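What our robot club did before the summer break

Taltville, August 2025

I promised to write more often, and then the whole of May went to the competition in Stamstead. So now I will try to remember it in order.

Our club works in the back room of the library. We are students and a few older people like me, who came to programming late. This year we entered the simulated household class. You do not bring a robot there, you bring only the code, and everything happens in rooms which the computer draws. For me it was a relief – I cannot solder.

The tasks come from a list. Our team, Vītola, received 2 of them: put a book away in the bedroom, and close a kitchen drawer. Each task gives up to 100 points, and the clock stops at 250 seconds.

I thought the book would be easy. But a thin book on a soft surface is a difficult thing. The finger must get under the cover without pushing the book farther away, and the bed frame stands between the robot and the mattress, so the arms have to come over the rail first. We argued for many evenings about whether to slide the book to the edge or to pinch it where it lies. The younger members wanted to slide. I was for pinching.

Our practice bedroom has a grey sheet, a low brown bed and a Richard Bachman paperback lying near the front edge. Both grippers are open, with the blue fingers toward the bed. 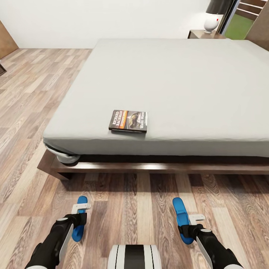
The result

We finished behind the team from Collent, who had a very clean solution for the drawer. Our run number was 1789, and I still have the paper with it on my desk. In the end we used sliding, so I must admit that the younger members won the argument. In the fall we will work on the drawer again.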